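How to Budget for a Two-Arm Robot Station Without Kidding Yourself

Skill level: you can read a quote and you distrust it a little

Start with the brochure number, then put it away. I have planned two of these purchases, one that went fine and one that ate most of a year's equipment money before anything got picked up. The arms cost what the quote said both times. Everything around the arms did not.

Step 1. Write down the job before you call a vendor

One paragraph, no product names. What gets handled, how heavy the heaviest item is, how soft the softest item is, and how often the mix changes. If you can't fill in the paragraph, you aren't ready to buy. A salesperson will happily fill it in for you, and you'll end up with the job their machine is good at.

The Vureo rep I dealt with asked me for "typical objects." Be careful with that word. Typical objects are the ones that work in the demo. Send the odd ones: anything that bruises, rolls, stretches or tangles with its neighbor.

Step 2. Decide whether you need the second arm

Two arms look great in a video. Ask what the second one will be doing for most of the day. If the answer is "holding things still," price a clamp first. We priced one for our first station and it did the job for the cost of a decent lunch.

If you truly need both, ask for the quote in separate lines: each arm, each controller, each gripper, each mount. Bundled quotes hide the part that's overpriced. Griduvley sent me one lump sum and took three emails to break it apart.

Step 3. Budget the boring stuff

These were missing from at least one quote I received:

Spare fingertips and pads
Mounting brackets and adapter plates
A table that doesn't shake
Cables, and something to keep them out of the way
Shipping and unpacking
Guarding, if your safety person wants it (they will)
Training, including the second round after the first trained person leaves

I now add 30 percent to the hardware total for this list. Paora Hinds, who checks my spreadsheets, thinks that's low.

Step 4. Put a price on your own hours

Log every hour that staff spend on setup, teaching, resets and picking things off the floor. On the Fairweather project we logged 305 hours before I'd have called the station useful. The vendor's estimate had the word "quick" in it. Multiply your hours by what people really cost, benefits included, and put that on the same page as the hardware.

Step 5. Run a trial with things that misbehave

Don't accept a trial on foam blocks. Bring fruit, toys, bags, whatever is closest to your worst day, and put items on top of each other. Watch how the gripper meets a surface that gives. Then ask for the same task again after lunch with the objects moved. 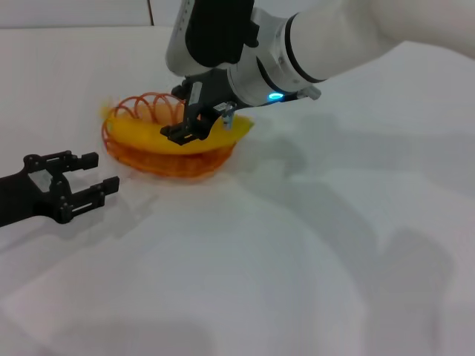 Should I pay extra for a gripper with force sensing?
Only if your paragraph from Step 1 includes things that can be crushed, and only after the vendor shows it working on your own items. For rigid parts, spend the money on spare fingers.

Step 6. Read the support terms

Find out who answers, from what time zone, and what happens in year two. The Dindus contract I nearly signed in July covered the arm and left out the gripper, the part most likely to wear. Ask for replacement prices in writing before you sign, and enter them in the spreadsheet even if the rep tells you they never come up.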